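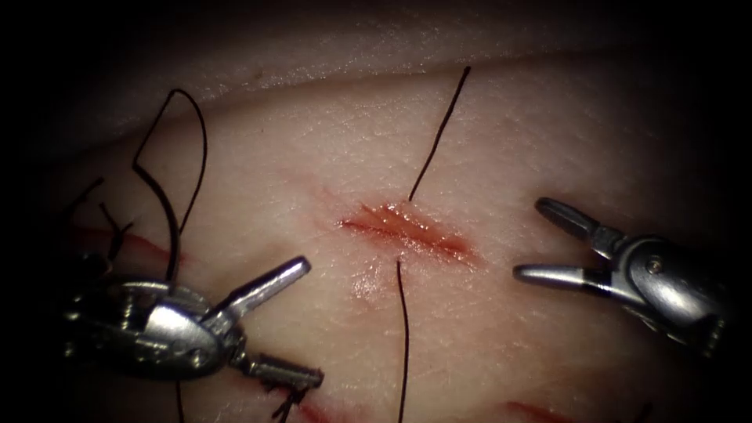

Practice pad with black thread, one stitch through the cut, not yet tied

Skills Practice board > Pads, thread and knots
Topic: Which pad for small stitches, and how long a tail do you leave?

rezaul_m
Good evening to all. I am Rezaul Mollah, I am learning suturing on pads since February and English is my third language, so please forgive. My question is about the tail. I start with 300 mm of black thread for each stitch and it lies in loops over the whole pad, and then I catch the wrong part. Do you cut shorter before you begin? Also I would like opinions on the pad. Our centre has bought the Tresta pads and I find the surface beautiful, with small creases like real skin, but a colleague prefers Pletitz.

kookaburra_knots
Welcome Rezaul. 300 is too much for a single stitch. I cut mine to 136 mm, odd number I know, it's the width of my tray. Pull through until the short tail is 20 mm and leave the rest on the side you wind from.

marg_in_ballarat
Don't agree with kookaburra. Short thread is fine once your hands know the job, but a learner needs something to wind with. Keep the 300 and park the long end well away from the cut before you start the first throw. Same thing as minding your wool when you knit.

rezaul_m
Thank you both. I have tried on Saturday the way of Marg and it is more calm for me, but I was slower.
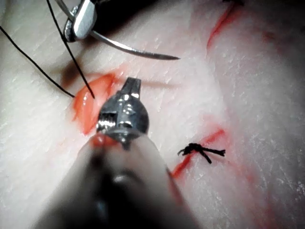 My other difficulty is the depth. When I take a small bite the edges of the cut stay open in the middle, and when I take a big bite the skin makes a fold. I understand that the colour of the cut is only for practice, but it does help me to see where the edge is.

pademelon
Go in at a right angle to the surface and follow the curve of the needle. If you come in flat you'll get that fold every time. On pads: Pletitz is firmer and forgives less. I moved our group off Tresta after we tore a few, and the colour was cheaper to top up as well.

marg_in_ballarat
Tore them how? I've had one Tresta on the go for ages. I reckon you are pulling up instead of along.

pademelon
Could be, Marg. Still prefer the firm one.

rezaul_m
I have made a list from your answers and from the Rissanen handout, please correct me if something is wrong:

1. Place the stitch across the cut, same distance from the edge on both sides.
2. Put the long end aside, flat on the pad.
3. Bring the two tips near to each other over the cut and wind the thread on the closed jaws. Two turns for the first throw.
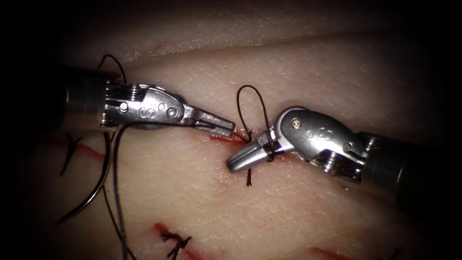 4. Take the short tail through the turns and lay the throw flat.
5. One turn in the opposite direction, then again one.
6. Cut the ends.

kookaburra_knots
Good list. I'd put "check the turns haven't slid up" between 3 and 4. If a loop is standing up tall next to the jaws, bring it down gently before you take the tail.

marg_in_ballarat
And don't yank at 5. Snug, not strangled.

rezaul_m
I have added both. One more thing about thread. I can get a spool of 800 m from Ustau for a good price, black, but it is a little stiffer than the one we have now.

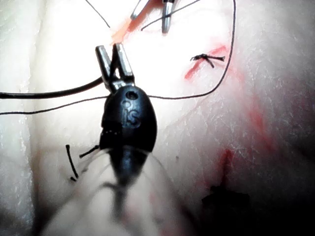

I worry that with the stiff thread the long end will always make an arc and not stay where I put it. For the knot itself I think stiff can be even easier, because the turns keep their shape. Has someone used it for a whole term?

pademelon
Used it, wouldn't buy it again. It springs open on the second throw.

kookaburra_knots
I've got no complaints with Ustau. Cut some lengths the night before and leave them straight in the drawer. Get the small spool first, mate, and see which of us you believe.

rezaul_m
I will order the small one and write again when I have tied enough with it to have my own opinion.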